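Oltwood helpdesk - my open tickets
Ticket: Machine stops before the spin and sits there full of water
Status: Resolved
Raised by: Sowmya Devadiga

First entry

Hello! I've used the form because the phone just rang and rang. The washer in our shared laundry room (the one on the left as you come in, next to the sink) has started stopping partway through. It fills, it washes, it makes all the right noises, then it gets to the bit where it should drain and spin and it just sits and hums. After a while it beeps at me and the door stays locked with my sheets swimming about inside. I've tried it on the cotton programme and the quick one and it does the same on both. Turning it off at the wall and back on doesn't do anything except start the beeping again.

I did get the door open in the end by setting it to drain only, three times in a row, and going away for a cup of tea in between. So it can drain, it just doesn't want to.

Reply from Eun-ji Moon, helpdesk

Hi Sowmya, thanks for all the detail. Could you check the small filter behind the flap at the bottom, if you're happy to? Put a shallow tray and an old towel down first and turn the cap slowly. If you'd prefer not to, say so and I'll book Altano in, but they're quoting 15 working days for anything that isn't a leak.

Second entry

Happy to have a go, I'm not waiting 15 working days! Well. The tray was nowhere near big enough. I had the cap half a turn open and the water came out much faster than I expected, so I ended up doing it in stages - open, fill the tray, close, empty the tray in the sink, start again. My socks didn't make it.

In the filter: a hair grip, a fair bit of grey fluff, and a shirt button I'd been looking for since my cousin's wedding (Mr Palaniappan upstairs says the grip is his daughter's, so that's gone home too). Rinsed it all under the tap, put it back, did the cap up tight and ran a rinse and spin with nothing in. It drained first time and I was very pleased with myself.

Then I did a proper load of towels and it stopped again in the same place. Same hum, same beep.

Reply from Eun-ji Moon, helpdesk

Oh no, I thought you'd cracked it. If it manages empty but not with a load, I'd look at the drain hose next. Can you see whether it's kinked behind the machine, or pushed too far down the standpipe? Please don't try to move the machine by yourself.

Third entry

I couldn't see much with the torch on my phone, so I got Mr Palaniappan to take one side and we walked it forward a bit at a time. The hose had got trapped between the back of the machine and the wall and was bent nearly flat. I think it must have crept backwards over the winter, because there's a scrape on the lino where the feet have been. On top of that the end of the hose was shoved miles down the standpipe. I pulled it up so there's a bit of air around it and used the plastic hook that was hanging there doing nothing.

We also checked it was level while it was out. It wasn't! The front right foot was loose, so I wound it down until it stopped rocking and did up the nut with the Pitance spanner from under the sink (I've put it back, for whoever keeps asking in the hallway).

Ran the towels again. Drained and spun all the way to the end. Ran a second lot, jeans this time, and that was fine too.

Reply from Eun-ji Moon, helpdesk

Brilliant, thank you both. I'll leave this open for a bit in case it comes back. Was anything showing on the display when it stopped? It helps me to have the code on file.

Fourth entry

It said E21 every time. I should have put that at the top, sorry. I looked in the booklet in the drawer but it's for the old machine, so it didn't have it. Could we have the right booklet please? Even a printout would do.

Still behaving itself. I've been using it as normal and I know the top floor have as well. One more thing while I've got you - the light over the dryers has started flickering, do you want a separate ticket for that?

Reply from Eun-ji Moon, helpdesk

Yes please, separate ticket for the light or it'll get lost. The booklet is printed and I'll drop it in the drawer when I'm next over in April. Altano not needed, so I've cancelled the request. Closing this one now, but reply here if it starts again and it'll reopen by itself. 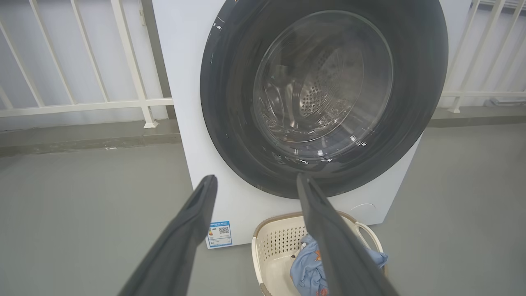 This page was last changed on 3/27/18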